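Translators in Gramville Start a Shared Fund for Late Invoices

GRAMVILLE, May 5, 2019. A group of freelance translators and designers in Gramville has opened a small fund that lends money to members when a client pays late. The fund is called Erel, and it began to accept requests this week after a trial period which started in February.

The idea came from Irina Lungu, a translator who has worked for herself for nine years. Last year one of her clients, a furniture exporter, took five months to pay for a catalog. She had finished the work on time and the client did not complain about it, but the accounting department changed its software and her invoice was lost between the old system and the new one.

"I had enough work, and on paper I had enough income," Lungu said. "But I could not pay the rent with an invoice. I spoke with other freelancers and almost all of them had the same story with a different client."

Each member of Erel pays $100 to join and then a small amount every month, which the member chooses. A member who has an unpaid invoice can ask for a loan of up to $3,000. The loan cannot be larger than the invoice. When the client pays, the member has two weeks to return the money. There is no interest, but there is a fee of 2 percent, and this fee stays in the fund.

To ask for a loan, the member must send the invoice and some written proof that the client accepted the work. An email is enough. Two other members read the request and normally give their answer in three working days. 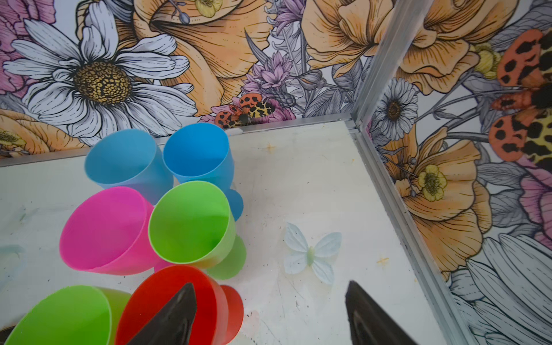
Vol. 7, No. 2

Cosmin Rusu, a web designer, was one of the first persons to borrow during the trial. He used the money to renew his software licenses and to pay a copywriter whom he had hired for the same project. His client paid him six weeks after the due date.

"Before, I would have put this on my credit card," Rusu said. "The copywriter did not have to wait because of my client, and for me this was the important part."

Not everybody is convinced that the model can grow. Gert Msimang, an accountant who has many self-employed clients in Gramville, said that the fund works well while the members know each other. He is more worried about what will happen when several invoices from one large company are late in the same month.

"If half of your members work for the same agency, then you do not have many small risks, you have one big risk," Msimang said. He would like to see a limit on the total amount which can be lent against the invoices of a single client.

Lungu said that the group has discussed such a limit and will probably vote on it at the next meeting. For now, the rule is only that a member cannot have two loans at the same time. If an invoice is not paid at all, the member returns the loan in monthly parts during one year.

The fund does not replace a contract, and members are asked to use one. Jeanine Kramer, an editor who prepared the model contract for the group, recommends that freelancers write the payment term in days and name the person who approves the invoice. She also advises asking for a deposit from every new client, even when the job is small.

"Many people are shy about the deposit," Kramer said. "In my experience, a serious client is not surprised by the question."

Freelancers in the neighboring town of Movosau have asked if they can join too. At the moment, membership is open only to people who live or work in Gramville, but Tincuța Dumitrescu, an illustrator from Movosau, hopes to start a similar fund there with the same documents. She has already spoken with the group twice.

Information meetings for new members are held in the reading room of the Goodwin building, on the second floor. Registration is not necessary. Those who want to apply should bring proof of their self-employed status and one invoice from the last 12 months, paid or unpaid.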